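Friday, December 15, 2023

Equipment list for next year, second go. The Hidville room is getting two more pairs of hand-held grippers if the money stretches. Dillix want 187 a set for replacement jaw padding, so I've put down 5 sets and no more. 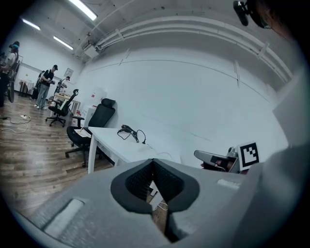

Shibata's quote for the spare batteries is in too - cheaper, but nothing ships before April. I'd still go with them. Also added power strips and a box of cable ties to the Fidatholm order, 20 of each size.

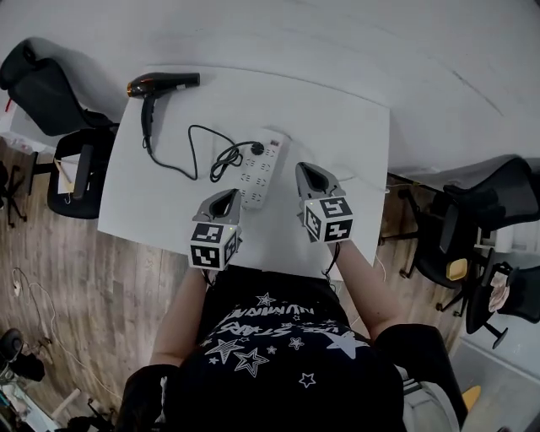 Do we need to replace the chargers as well? Only the oldest ones, and they can wait until the padding is paid for.

Left to do: ask Dillix if the price drops at 30 sets, then send the sheet round.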